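Progress report to the Ankrah fund: safe working rules for small robot cells
Prepared by Decha Srithong, Sumard, 9th January

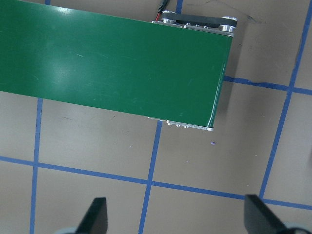
Work done this period

The draft rules now run to 14 pages and cover layout, stopping, and sign-off. The layout section is finished. It asks each site to mark the work surface in a taped grid before any arm is powered, and to record the conveyor's position against the grid lines - the blue tape on the Flomholm cell follows this section. Exposed drive belts and pulleys must be listed as pinch points on the cell sheet, even on small conveyors.

We sent the draft to 45 operators and 41 replied. Most wanted shorter wording on who may restart a cell after a stop. That section has been rewritten and is back with Zostgate for review.

Still open

Grip force limits are behind schedule. The two sites measure them differently, and we need one method before we can set a figure. Tape wear also needs a rule - the draft gives no inspection interval.

Next steps

Agree on the force method, run the full checklist at both sites, and send the final text in May. Spending stands at 40 percent of the grant. No change to the budget is requested.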